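**Zidbridge, June 2025** - Benby, the Zidbridge home goods company, today announced the opening of its jar return program to households across the town. Under the program, customers may bring back empty glass jars from the company's candle and bath salt ranges and have them refilled at the Benby shop for less than the price of a new one.

The program follows a trial that began in March at the company's Gidis Street shop. During the trial, customers returned 931 jars. Most were refilled on the same visit, and the remainder were passed to the company's workshop for cleaning and resale. Benby has decided to make the service permanent and to extend it to every jar size it sells.

Colored glass makes up the larger part of what comes back. The company's purple jars, sold with a wide mouth and a thick rim, were returned more often than any other kind. Customers told shop staff that they had kept them on a shelf or a kitchen table long after the contents were used up, and had been unwilling to put them out with the recycling. 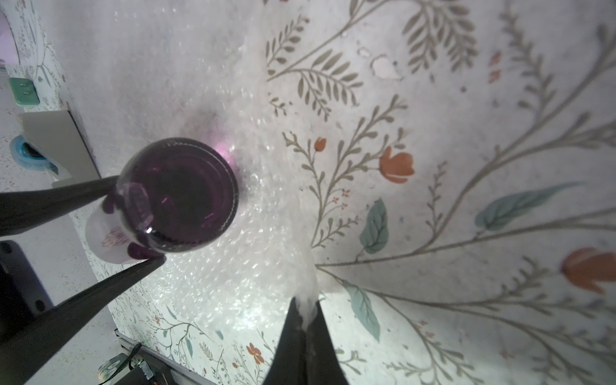
To take part, customers are asked to empty the jar, wash it in warm water with dish soap, and dry it with a soft cloth. Wax left at the bottom can be loosened by standing the jar in hot tap water for 30 minutes. Boiling water should not be used on colored glass. Paper labels may be left in place - the workshop removes them during cleaning.

Jars with chips or cracks will be accepted for recycling but will not be refilled. Each household may bring up to eight jars per visit. Jars made by other companies cannot be accepted at this time.

Alongside the program, Benby is introducing a table covering from its partner Sjögren, a textile printer whose botanical patterns have been carried in the shop for six years. The new design shows long stems and orange-red flowers on a white ground, with leaves in teal blue. It has a wipe-clean finish and is sold by the yard. Customers who return jars during the opening month of the program will receive a discount on any length of the fabric.

The return desk is at the rear of the Gidis Street shop and is open during normal shop hours. No appointment is needed for refills. Customers with mobility needs may ask for jars to be collected at the front door.

**About Benby**

Benby makes and sells candles, bath goods and tableware in Zidbridge. Its workshop and shop share one building on Gidis Street.

Press inquiries may be directed to the Benby shop office. Samples of the refill range are available to members of the press on request.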